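Skasen: tile-flipping arm, data card and notes

Status: works on my bench, sometimes. Last edited 13 March 2024 by Tobias Blackwood.

What this is

Skasen is a small arm with a two-finger gripper, put together in the shared workshop at Heywood. It is meant to flip the tiles on a children's guessing game. The folder holds 479 recorded attempts, the parts for the fingers and the scripts I used to drive it. Harriet Achterberg did the wiring and disagrees with several things below.

I started this because I kept reading that cheap arms can now learn fiddly household jobs from a handful of examples. I doubted it then and I still mostly do.

The task

One attempt means one tile. The arm starts above the board, is given a row and a slot, and has to change that tile without disturbing its neighbours. A knocked neighbour counts as a failure, even if the right tile went over. Plenty of write-ups leave that rule out - check before you compare their numbers with mine.

The board is the French animal version, so labels in the data are in French ("Chien", "Chat", "Araignée" and so on). I have left the accents in. If your tools choke on them, fix your tools.

The wrist view is the one I trust least. Close to the bottom row the fingers get in front of the very cards they are meant to be dealing with.
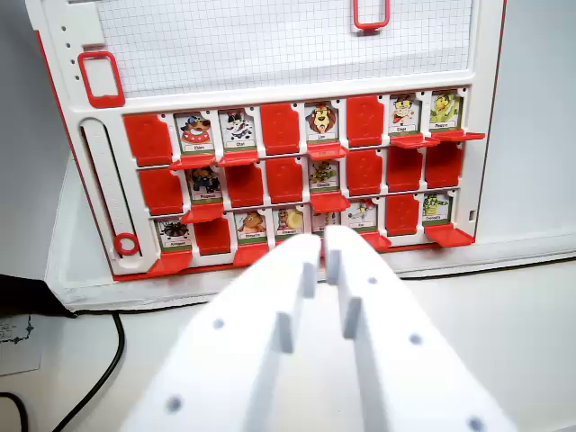 Known problems

- The fingers are wide for this job. Harriet thinks narrower tips would solve it. I think they would bend, and we have not tested either idea.
- 19 attempts have the wrong slot number in the log. They are listed in bad_slots.txt and I have not corrected them.
- Everything was recorded on one bench with one board. I would not expect any of it to carry over to yours.
- The arm has no idea what a dog is. It goes to a position. Please don't describe this as playing the game.

How it was recorded

I drove the arm by hand for all attempts, over 14 evenings in September. There are 2 camera views per attempt, wrist and overhead. The overhead one drops frames now and then - I never found out why.

Using it

Read the log file first, then look at a few attempts by eye before training anything. Jendedthorpe, the script that splits the data, shuffles by evening. Do not change it to shuffle by attempt or your scores will look far better than they are.

Copy it, change it, keep this note with it.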